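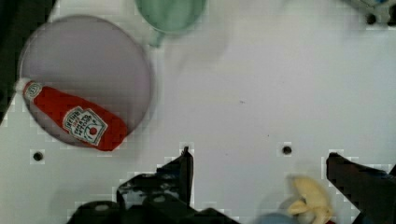
The wrist camera's view with the gripper open: ketchup bottle on the plate, banana down near the right finger.

Looking after the Tristico arm: your questions

How often do you clean the wrist camera?
Every morning before the first run, with a dry lens cloth. I used to leave it until things looked foggy, and by then I'd been blaming the focus for a week!

Do I need to redo the calibration if I take the fingers off?
Yes, sorry. Even if they go back on the same screws. It takes me 18 minutes with a cup of tea in the middle. Check that both black tips show up in the camera view before you start - if one's missing, the bracket has slipped.

What are the holes in the tabletop for?
Mounting. I bolt my fixtures through them, and they're handy for lining up the camera too. Vacuum them out now and then, crumbs of foam love to settle in there.

Why soft toys?
They forgive a bad grip. My ketchup bottle has a fabric sort of feel and I can set the closing force on it without wincing. Start at 30 per cent and creep up 5 at a time.

Mine squeaks when it closes. Is that bad?
Probably a dry slide. Jeanie Dow put me on to a tiny dab of white grease, wiped nearly all the way off again. If it still squeaks after that, stop and have a look at the finger screws.

Where do you get spare finger pads?
Zimberg, same colour as the originals. Order two sets.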